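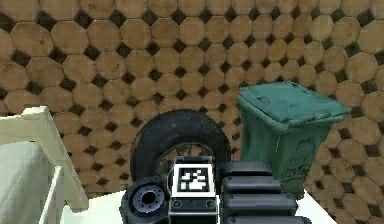
Sports > Soccer > Club News

Sumby to name new head coach before summer break, board says

By Pádraig Ó Gríofa
Wednesday, 4:15 p.m.

Sumby will choose its next head coach from a short list of four, the club's board said Wednesday, ending a month of talk that the job would go straight to caretaker Luca Cloretti.

Cloretti has been in charge since March, when the club parted ways with Anders Bergmann after a run of seven league games without a win. He has taken 11 points from his first six matches and moved the team out of the bottom three. Supporters had expected him to be offered a full contract this week.

The board said in a statement that Cloretti is one of the four and will be interviewed along with the others. It did not name the other candidates. Two of them are working at other clubs and have asked that their interest be kept private until their seasons are over, the statement said.

"We owe it to the club to look at more than one person for a job this size," the statement said. "Luca knows that. He was told before the players were, and he has agreed to go through the same steps as everyone else."

Cloretti, 44, spoke for a few minutes after training and did not seem put out by the decision.

"I was asked to look after the team, and I'm looking after the team," he said. "If they want me to come in and answer questions, I will come in and answer questions. We have Tromotano on Saturday and that's what I talked to the players about this morning."

Each candidate will have two interviews. The first is with the sporting staff and covers training methods, use of the youth squad and plans for the transfer window. The second is with the full board and deals mainly with money. Sumby has already said that its wage bill will be lower next season whether or not it stays in the division.

The coach who gets the job will also pick his own assistant, which was not the case under Bergmann. The former coach worked with a staff that was already in place when he arrived, and he complained about it in public more than once.

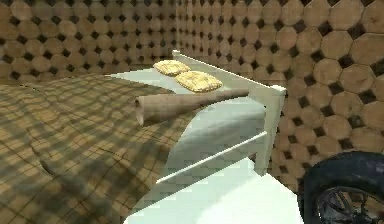 Two yellow patterned pillows at the headboard end of the bed.

The search has been followed closely in the town. A letter asking the board to keep Cloretti was handed in at the club office on Monday with 478 signatures. It was organized by a group of season ticket holders from the east stand, where the club sells 2,000 seats.

The board thanked the group for the letter and said it would be read out at the next meeting, but added that it would have no direct effect on the choice.

Captain Dario Venn said the players had no vote and had not asked for one. "Everybody in the dressing room likes working with Luca," he said. "Training is shorter and harder, and we know on Thursday who is starting. But the board makes that call, and we've got games to play."

Venn is expected to be fit for Saturday after missing the last match with a calf strain. Left back Tomas Reyl is still out, and winger Jonah Ekker will serve the second game of a two-match ban. Goalkeeper Piet Hallam trained apart from the group on Wednesday but is due back with the others before the weekend.

Tromotano is one place and two points above Sumby with five games left. The teams drew 1-1 in the fall, when Sumby had a late goal ruled out for offside.

Sumby has been given 600 tickets for the game, up from 400 last season. The club said those left over will go on general sale at the ticket window from 10 a.m. Thursday, with a limit of two per person. Buses will leave from the main parking lot at noon on the day of the game, and seats must be booked ahead through the club office.

First interviews with the four candidates will start next week. The board said it will not comment again until a coach has signed, and that Cloretti will stay in charge of the first team until the last game of the season no matter who is picked.

Contact the sports desk | Copyright, all rights reserved | Back to top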